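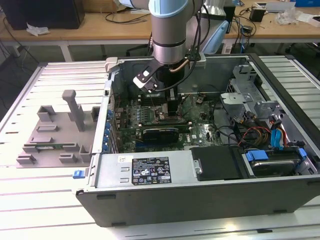 Side panel off, and there's the whole neighborhood: green board in the middle, power supply at front left, hard drive tucked in at front right with its two blue latches.

Inside the Box: A Gallery for People Who Love Old Desktops

Posted 21st October by the Luvico workshop blog
130 shares | 2 comments

I have loved the inside of desktop computers since I was tall enough to see over my uncle's workbench, and I still get a little jolt every time a side panel comes away. All that plain black and silver on the outside, and then a tiny city! This gallery page is for the Dell tower we've been enjoying at Luvico this fall. It's short, one picture and a handful of notes, but I could talk about this machine all afternoon (and have).

A few things I'd love you to scroll back up and look for.

The blue bits. Whoever settled on blue for the parts you're meant to touch has my thanks. There are the latches on the drive caddy, and a small release lever sticking out at the far left front corner of the case. Once you know to look for that color, you stop hunting for screws that were never there. I learned on beige boxes that took a screwdriver, a flashlight and some skin off your knuckles, so a caddy with latches still feels like a treat.

The capacitors. There's a lovely column of them along the left edge of the board, blue again, lined up beside the metal back plate like people waiting for a bus. My advice with any older desktop is to look at these before you look at anything else. Flat tops are what you want. If one is domed or crusty, put the board aside and have a think about whether it's worth the soldering.

The heatsink. Big, black, and sitting over the processor, with the memory slots close by. If you've got a tower at home that has started to sound like a hair dryer, a clogged heatsink is the first thing I'd suspect. Power off, cord out, short bursts of air, and hold the fan still while you do it. I did a whole batch in May and went through more cans of air than I'd like to admit.

The cables. Red, yellow and black power wires bundled under the drive cage, with a blue SATA cable keeping them company. I have a real soft spot for a bundle like that. Before you unplug anything in yours, take a phone picture from two angles. SATA plugs are keyed, so they only go in one way, but remembering which port went with which drive is another matter.

The sheet metal. Okay, this one may be just me – but look at the folded tabs on that gray drive cage! Somebody sat down and worked out every one of those bends. I find that wonderful.

The expansion card. Black, with a dark cooler of its own, lower down on the board. Cards like to be pulled straight up, slowly, with the slot's catch released first. If it won't budge, check the bracket at the back before you pull any harder.

The gallery has now passed 2,697 visits, which amazes me for a page about the insides of computers. When it hit 1,000 I bought donuts for the shop.

Next up is the Domano shelf, where the really old keyboards live. I've been cleaning keycaps all week and some of them have come up beautifully – a couple are a shade of cream I'd happily paint a kitchen.

2 comments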